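The Long Way Around to a Haircut

My daughter is 19 and autistic, and for most of her life a haircut was the hardest thing on our calendar. Harder than the dentist, if you can believe it! I used to do it myself in the kitchen after she had fallen asleep on the couch, a little snip on the left one night and a little snip on the right the next, and she went around lopsided for most of second grade. I have school pictures to prove it, and no, I am not posting them.

I was thinking about all of this on the drive home last week, because she had just sat through a whole cut and blow dry at Brarner, the little salon next to the shoe repair, and then asked me if we could get tacos. I had to sit in the parking lot for a minute before I could start the car.

Several of you have written to ask how we got there, so I will try to put it down in some kind of order, although it didn't happen in any kind of order.

The first thing we worked out was that the scissors weren't the problem. I had assumed for years it was the scissors! It was the cape. That slippery fabric snapped tight at the neck, with the little hairs sliding down it and collecting in her lap, was more than she could stand. Once we stopped using it and let her wear an old button-down of her dad's, backward, she went from screaming to just crying, and I know how that sounds, but those of you who have been there will understand what a good day that was.

The second thing was the noise. We went at 4 in the afternoon for the longest time, which was when school let out and every dryer in the place was running. An occupational therapist at Rweyemamu, the clinic where she went for 5 years, asked me why I didn't just call and find out when they were quiet. I felt pretty silly. I called from the hallway, and it was right after opening, and they were perfectly happy to have us come in with our coffee and our bag of stuff.

Oh, the bag. The bag deserves its own post. It has her headphones in it, two washcloths, a spray bottle she is in charge of, and a laminated strip of pictures showing each step. She hasn't looked at the strip since she was maybe fifteen, but it has to come along. I took it out once to make room for a water bottle and I heard about it all the way home.

Then there was the visiting. For a good stretch we went to the salon and did not get a haircut at all. We walked in, said hello, touched the chair and left. The next time she sat in it. The time after that she wouldn't get out of the car, so we waved from the window and went to the library. My mother thought I had lost my mind, driving across town to touch a chair, and there were weeks when I thought she had a point. I kept a tally in a green Skatura notebook, and I looked it up before I sat down to write this. We were at it for 676 days from the first chair touch to the first real trim, and the trim was only her bangs.

I don't want anyone to read that number and feel discouraged. Your kid might need a weekend, and some kids would rather you just shaved it all and got it over with (my nephew is one of those, and he looks adorable). I also want to say that we had some bad setbacks. When she was sixteen the salon changed their shampoo to something with a strong coconut smell and we were back to the kitchen for the entire winter. I ended up buying a bottle of the old kind and leaving it there with her name on the cap.

What has changed the most as she's gotten older is that she can tell me. When she was small I was guessing at everything. Now she'll put up her hand and say "break," and the stylist stops with the comb in midair, and we all wait. Sometimes it's ten seconds and sometimes she walks out to the sidewalk and back. Then she sits down and we go on.

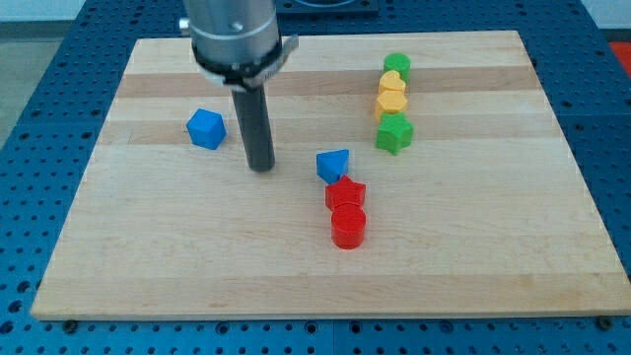
She has already told me she wants it shorter next time, up to her chin, and she wants to go in June before it gets hot. I've written it on the fridge calendar in pen.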